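Section 4. Setting up the glass rack

The Trinora tree rack holds stemmed glasses upside down by the foot. It is meant for a dining table, sideboard or shelf, indoors only. Read this section through once before you hang any glasses.

Before you start

Choose a flat surface at least 13 inches from the edge of the table. A tablecloth is fine if it lies smooth. Folds or seams under the base will make the rack lean, and a leaning rack lets glasses slide forward on the branches.

Check the clearance over the rack if you plan to use it on a shelf. The rack and base together weigh 485 g without glasses.

4.1 Placing the rack

1. Set the base down with the branches spreading left and right.
2. Press lightly on each corner of the base. If it rocks, move the rack or smooth the cloth.
3. Leave a hand's width between the rack and the wall behind it.
4. Turn each branch fitting by hand to check that it is tight. Do not use pliers.

CAUTION: Do not lift the rack by its branches. Hold it by the base, with all glasses removed.

4.2 Hanging the glasses

1. Wash and dry the glasses. Wet stems slip.
2. Hold the glass by the stem with the bowl pointing down.
3. Slide the foot onto the branch until it rests evenly on the wire.
4. Let go slowly and wait for the glass to stop swinging.
5. Hang the next glass on the opposite side.

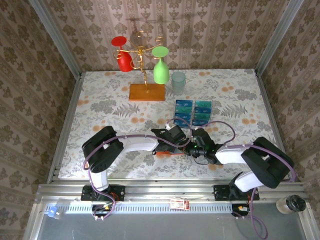 Glasses on opposite branches should be close to each other in weight. The limit is 245 g per glass. Heavier goblets, and any glass with a chipped foot, should be stored in a cabinet.

NOTE: Colored glasses from the Tania line fit all branches. Glasses from the Budon line have a thicker foot and may need to be tilted slightly as they go on.

4.3 Cups and table items

Tumblers and plastic cups have no stem and cannot be hung. Stand them on the table beside the base. Keep place cards, menus and game cards in front of the rack, far enough away that guests can pick them up without reaching under a glass.

4.4 Removing the glasses

1. Steady the base with one hand.
2. Take the glass by the stem and draw it straight out. Do not pull down.
3. Remove glasses from alternate sides.

CAUTION: Keep lit candles away from the rack. The wire gets hot and the finish may discolor.

For cleaning, see Section 5.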